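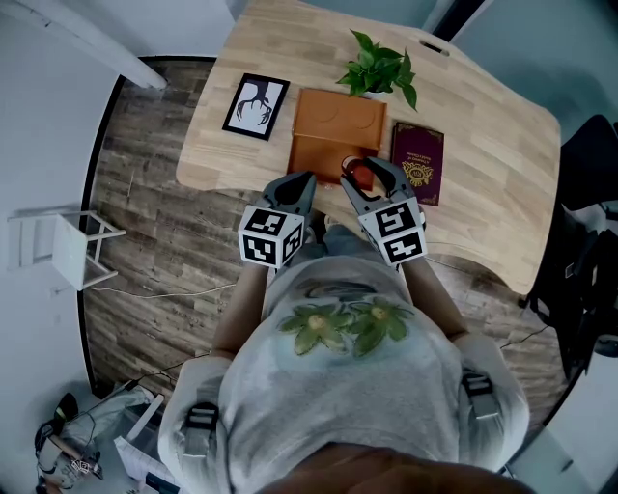 Girish Sachdeva reckons you learn more about robots from an hour of picking things up badly than from a whole term of reading about it, and after the year we've had at the Skimcombe Robotics Club I'm inclined to agree with him. He said it at our first meeting, when most of us were still arguing over where to plug things in, and it's been repeated at nearly every session since.

So, our news! Skimcombe has a place in the student final of the Brillano Challenge this August, and we're over the moon. It's our first go at it. I'm Armindo Cordeiro, I look after the club's entry, and I've been told to keep this short, so I'll do my best.

The challenge is all about everyday handling. Teams have to teach a robot arm to tidy a desk it hasn't seen before, with ordinary stuff on it — books, boxes, a plant, little round things that love to roll away. We do the teaching by hand. One of us stands at the desk with a gripper in each hand and does the job, slowly, over and over, and the marker cubes on the grippers let the software follow where they go. Then the students train the arm on what's been recorded and we all hold our breath.

By the end of the spring term we had 3,225 recordings, and my shoulders can vouch for quite a few of them. Small round objects have been the hardest by a mile. Shivam Pandey rewrote our grasping code twice before the arm would close gently enough, and Přemysl Štefanec has been through the recordings one by one, throwing out the sloppy ones (mostly mine, he tells me).

In the final each team gets 3 attempts at the desk, with 30 minutes for the lot, set-up included. We're up against Trondholm, who have been doing this a good deal longer than we have and were very kind to us when we rang up with daft questions last winter.

"I'd like us to finish a run without knocking the plant over," said Amado Mangubat, our team captain. "If we manage that, I'll be happy. If we win as well, I'll be unbearable."

Before then we're holding an open evening on a Thursday, from half past six, where you can have a go with the grippers yourself. It's free and you don't need to know a thing about programming. Younger children are welcome too, as long as they bring a grown-up.

We've also got room for two new members in the autumn, from any course. If you fancy it, come along to the open evening and ask for me or Shivam.

Press are welcome at the open evening and at our practice sessions. Please get in touch with Armindo Cordeiro at the Skimcombe Robotics Club beforehand so we can have somebody at the door to let you in.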